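Suche nach der Vondance — was wir beim nächsten Mal anders machen
Sprechzettel, Vortrag 20. September, Hafenhaus Dotanside 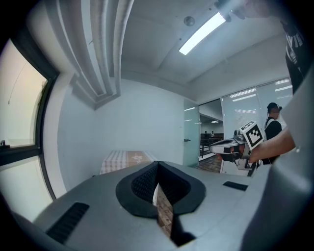 Einstieg kurz. Kein Lebenslauf, kein Dank an alle, das macht der Veranstalter. Gleich mit dem Funkspruch anfangen: Kutter Vondance, Wasser im Maschinenraum, Position nur halb durchgekommen. Danach Stille. Ruhig mal zwei Sekunden Pause lassen.

Dann sagen, worum es geht. Suche auf See, Mai, schlechte Sicht, ablandiger Wind. Drei Leute an Bord, alle lebend gefunden. Das gleich vorweg, sonst wartet der ganze Saal nur darauf und hört nicht zu.

Position. Breite komplett, Länge abgehackt. In der Leitstelle zwei Lesarten notiert, beide plausibel. Eine liegt westlich der Fothergill-Bank, die andere östlich. Dazwischen 26 Seemeilen. Hier auf die Seekarte zeigen (Ausdruck hängt links an der Stellwand, hoffentlich).

Wir haben uns für West entschieden. Warum: letzte AIS-Meldung passte besser, außerdem fischt der Kutter sonst dort. War falsch. Nicht schönreden. Auch nicht auf die Kollegen am Funk schieben, die haben sauber mitgeschrieben.

Falls gefragt wird, wieso nicht beides gleichzeitig: am Anfang nur ein Kreuzer und ein Hubschrauber verfügbar. Der zweite Kreuzer lag in der Werft. Wer teilt, sucht überall dünn. Kann man so oder so sehen, ich würde heute teilen.

Drift. Der Teil, wo es trocken wird, zügig durch.
— Strömung und Wind getrennt erklären. Viele denken, alles treibt einfach mit dem Wind.
— Rettungsinsel mit Treibanker treibt ganz anders als ohne. Person im Wasser wieder anders, die hängt fast nur an der Strömung.
— Wir haben mit Insel ohne Treibanker gerechnet. Der Anker war aber draußen. Wussten wir nicht, konnten wir nicht wissen. Hätten aber beide Fälle rechnen müssen.
— Gezeitenwechsel! Kippt genau in der zweiten Suchphase. Das Suchgebiet wandert nicht weiter nach Nordost, es macht eine Schleife.

Beispiel mit der Badewanne weglassen, hat beim letzten Mal keiner verstanden.

Suchmuster. Kreuzer parallele Streifen, Hubschrauber erweitertes Quadrat. Streifenabstand war zu groß für die Sicht. Steht so auch im internen Bericht, darf ich sagen. Im Handbuch gibt es eine Tabelle dafür, die lag auf der Brücke und wurde auch benutzt, nur mit der Sicht vom Vormittag. Die war da längst überholt. Wer aktualisiert die Sichtweite, und wer sagt es den anderen Einheiten? Bei uns: jeder dachte, der andere.

Hier fragen, wer im Saal schon mal selbst Ausguck gegangen ist. Handzeichen. Dann Ermüdung ansprechen. Nach einer halben Stunde Starren auf graues Wasser sieht man nichts mehr oder man sieht Dinge, die nicht da sind. Ablösung fest einplanen, auch wenn der Mann sagt es geht noch. Gerade dann.

Trümmerteile. Fischkiste, aufgefischt von einem Frachter, Nummer 1601 eingebrannt. Das war der Wendepunkt. Die Reederei konnte die Nummer dem Kutter zuordnen, hat allerdings gedauert, weil die Liste im Büro lag und das Büro zu war. Von der Kiste aus rückwärts gerechnet, und plötzlich war Ost die viel bessere Lesart. Umgesteuert. Alles verlegt, bis auf ein Boot der Fischer, das im Westen weitergesucht hat.

Merken: Kisten, Netzbojen, Leinen nummerieren und die Liste da hinterlegen, wo nachts jemand rankommt. Kostet nichts. Die Genossenschaft in Dotanside hat damit inzwischen angefangen, kurz loben.

Auffinden. Nicht zu dramatisch erzählen. Insel vom Hubschrauber gesehen, aufgewinscht, Krankenhaus, unterkühlt, einer mit gebrochenem Handgelenk. Keine Namen, haben die Familien so gewünscht. Auch auf Nachfrage nicht, auch nicht "unter uns", es sitzt Presse im Raum.

Angehörige. Wichtig, hier Tempo raus.
Die standen stundenlang am Kai. Keine Ansprechperson von uns. Ein Radiosender hat gemeldet, es sei eine leere Insel gefunden worden. Stimmte nicht, es war die Fischkiste, irgendwo unterwegs verdreht. Die Familien haben das im Auto gehört. Ich habe später mit einer der Frauen gesprochen, sie hat gesagt, die Kälte am Kai war egal, aber diese eine Meldung vergisst sie nicht.
Seitdem bei uns: eine Person nur für Angehörige, eigener Raum, eigene Telefonnummer. Rückmeldung zu jeder vollen Stunde, auch wenn es nichts Neues gibt. Erst die Familien, dann die Presse. Immer.

Zur Presse selbst: nicht schimpfen. Wir hatten keine Mitteilung draußen, also haben die sich umgehört. Wer nichts sagt, bekommt Gerüchte. Ein fertiger Text mit Lücken liegt jetzt in der Leitstelle im Ordner, vorne.

Bergung. Nur falls Zeit. Wrack liegt auf ebenem Grund hinter der Bank. Motura hatte den Auftrag, Taucher zuerst, dann Kran. Ursache vermutlich Seeventil, Untersuchung läuft noch, also nicht spekulieren. Wenn einer bohrt: auf den Abschlussbericht verweisen, fertig. Kosten kenne ich nicht, sind auch nicht unser Thema.

Notfunkbake. Kommt bestimmt als Frage. War an Bord, Halterung hat nicht ausgelöst, Bake mit runtergegangen. Prüfdatum war gültig. Gültig heißt halt nicht, dass der Auslöser bei Seegang mit Salzkruste auch aufgeht. Appell an alle Eigner: Halterung anfassen, sauber machen, nicht bloß auf den Aufkleber gucken. Und persönliche Sender an die Weste, da bin ich 100 Prozent dafür, auch wenn gestöhnt wird.

Änderungen, zum Schluss vorlesen, langsam:
Unklare Position — alle Lesarten auf die Karte, mit Uhrzeit.
Drift immer mit und ohne Treibanker.
Sichtweite stündlich neu, über Funk an alle Einheiten.
Fundstücke sofort fotografieren und melden, nicht erst im Hafen.
Ablösung am Ausguck nach Plan.
Betreuung der Angehörigen ab Alarm, nicht ab Fund.

Übung im Herbst erwähnen, Termin steht noch nicht, Liste liegt am Ausgang. Fischer ausdrücklich mit einladen, die kennen die Strömung hinter der Bank besser als usner Programm.

Fragerunde. Mikro nach hinten geben, hinten hört man nichts. Wasser mitnehmen.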